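Todcombe > Workshop notebook > Tables and benches

8th January

Went back to the dark gray table by the brick wall. The front edge has the weathered wood texture, brown, and I wanted to decide between leaving it as it is and sealing it. Sanded a test offcut to 400 and put two coats of the Prorno clear on it. It came up shinier than I like. Ivone Teixeira looked at the offcut and said leave the table alone, so the table stays unsealed for now.

Things that live on this table: the white vase with the white flowers, the yellow mouse pad, the low gray box. The vase goes toward the back, same for the box. The mouse pad can stay further forward. If you need the whole top, move the vase first and put it on the floor by the pillar, on the office side.

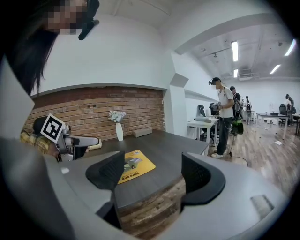

Height is still not settled. I have the shop drawing at 575 for the low version and I think that is too low for anyone standing. Amissah wants to keep it low so people can sit. We could put blocks under the feet, 4 of them, and try it for a week before cutting anything. Ivone has offcuts the right size.

The two sockets in the brick are too high up for a short lead. Ordered a longer one from Urent, plus a pack of 10 felt pads for the feet. Lead should run down the wall and along the back edge, clipped, and not across the top.

To do:
- second offcut, one coat only, matte
- ask Amissah about the blocks
- new water for the flowers
- write the table height on the drawing in pencil

Recent entries
Clips for the back edge
Prorno clear, drying notes
Offcut shelf, what to keep
Urent order list, January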